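Search this site
Search
Enter keyword

A Day at the Villalobos Works Open House

Every July the Villalobos works opens its gates to anyone willing to sign a visitor sheet, and every July I have had something better to do. This year I ran out of better things. The works makes metal furniture for places where you don't want to spend much time: changing rooms, depots, the back halls of hospitals, the part of a swimming pool where your socks get wet. It has done this in Urkska since before the ring road, and if you went to school within an hour's drive you have probably kicked something it made.

I arrived at 9:15 for a tour that was listed at 9:00 and started at 9:40. Parking is in the field behind the Basano tire depot. The sign for the field faces the wrong direction if you come from town, so most of us discovered the roundabout twice. It was raining in the fine, sideways manner that Urkska is known for among people who have to live there.

Coffee was in the loading bay. It came from an urn and tasted like one. The pastries were very good and I would like to know who supplied them, but the person behind the table said only that they were "from the usual place," and the line was moving.

We were split into groups by sticker color. Mine was orange, the slow group, with two strollers and a man who wanted to know the gauge of everything. Our guide worked in the paint shop most of the year and had the voice of someone used to talking over extractor fans. She used it indoors as well.

The first stop was the sheet store, where steel waits on racks to find out what it will be. From there it goes to the punch. The punch is the best part of the tour and they put it second, so everything afterward has to live with the comparison. It does 800 doors on a normal shift, handle holes and lock holes and all the vent slots, and the noise is like a drawer of forks falling down a staircase forever. A small boy in our group laughed the whole time. The man with the gauge questions had to save them up.

I hadn't given much thought to vents before. The guide had. A locker without them is a cupboard, she said, and a cupboard with a wet towel in it is a biology project. There are long slots and short slots, there are customers who feel strongly one way or the other, and there was once an order for a yacht club that wanted little anchors. The anchors whistled. She would not say when.

After the punch come the folding presses, which turn flat doors into doors with edges, and then the welding booths, which we saw through a dark window like bears. Then the paint line. The works offers 3 grays. I have now had them explained to me, side by side, under two kinds of lamp, and I can report that one of them is slightly more tired than the others. There is also a blue, but they seemed a little embarrassed by it.

The test room is small and we went in by halves. A metal arm opens and shuts a locker door 1000 times before a new hinge gets approved, and you are invited to watch as much of this as you like. I stayed longer than I expected. A counter on the wall said 530 when I came in, and there is something about a counter that makes you want to see it to the next round number. The orange group left without me. I caught up in time for the keys.

The key room is a closet with a window. Spare keys hang on hooks from floor to ceiling, and if a school in the next valley loses the key to a locker, this is where the phone rings. August is busy. So is the first cold week, when everyone finds out where they left their gloves.

Lunch was soup, in the canteen, which visitors can use until 1:30. The works had also given table space to some neighbors. Uvow, who make coat hooks and nothing else, had brought a board with hooks on it and let people hang their jackets there, which was either clever marketing or a lack of anywhere else to put jackets. Their hooks held. I took a leaflet. 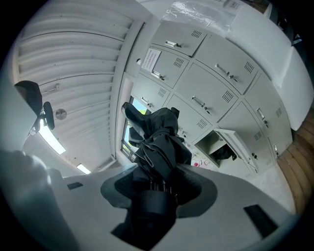 LOCKERS AND CLOAKROOM

Visitors leave their bags and wet things in the lockers off the entrance hall, and I had reason to admire them twice, once on the way in and once while waiting for the crowd to clear on the way out. They are light gray (I believe the middle gray, but I'm no longer confident). Each door gets a silver pull handle, a keyhole next to it, and a grid of slots, and after a morning in the punch shop you can't look at a grid of slots in quite the old way. One door has a notice taped to it in small print. I didn't get through it. In my experience a locker notice says that the management is not responsible, and takes a page to do it.

A black folding umbrella is what this town issues you at birth, and on a day like that one the cloakroom was where they all ended up. If you go next year, wrap yours up properly and do the strap before you put it in with your coat. I didn't, and my sleeve was damp until supper. A bit of colored tape on the handle wouldn't hurt either.

The gift shop is a trolley. It sells key rings, a tin pencil box with real vent slots, and a mug in the tired gray. I bought the pencil box. It has the same hinge as the ones in the test room, so it should see me out.

PRACTICAL NOTES

Entry is free. Closed shoes only, and they do check. The punch shop hands out foam earplugs at the door; take the second pair when it's offered, because the first will roll under something. Strollers are fine everywhere except the key room. The last tour leaves at 3:00 and skips the welding booths, so go in the morning if you can. The bus from Urkska station stops outside the gate, and had I known that I'd have missed both trips around the roundabout.

Related visits
A wet morning at the Urkska rope walk
Behind the counter at the Basano tire depot
Uvow: an afternoon with coat hooks
The bottle museum, upstairs half only
Which canteens still let visitors in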